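Grusudside Print Workshop
Pre-Event Safety Checklist: Spring Benefit Auction and Raffle
Completed by: Maribeth Salazar, Facilities
Reviewed by: Ronaldo Yap

1. Exits and aisles
Both street exits open fully. Satisfactory.
Aisle beside the Martens press narrowed by stacked frames. Move to the rear store before doors open.

2. Occupancy
Posted limit for the main gallery is 200 persons. Door staff are to keep a running tally from 6 p.m.

3. Display of auction lots
Hanging wire checked on all framed works. Lot 10 to be rehung; one hook loose in the wall.
Plinths level. Satisfactory.

4. Solvents and rags
Cabinet locked and labeled. Rag bin has no lid. Replacement to be in place before the event.

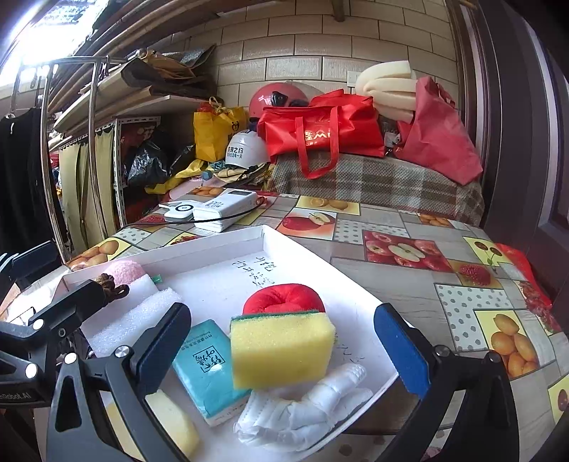
Sponge, tissues and face mask in a box lid.

5. Electrical
Extension cord at the raffle table crosses a walkway. Reroute along the wall or cover.
Spotlights on the Jesen track tested. Satisfactory.

6. Fire equipment
Extinguisher by the etching room is past its May service date. Jhun Gatchalian to arrange service.

7. Cash handling
Raffle float of $800 to be held in the office safe. Two staff present at every count.

Outcome: conditional pass. Items 1, 3, 4, 5 and 6 to be rechecked by Renato Catacutan at 4 p.m. on the day of the event.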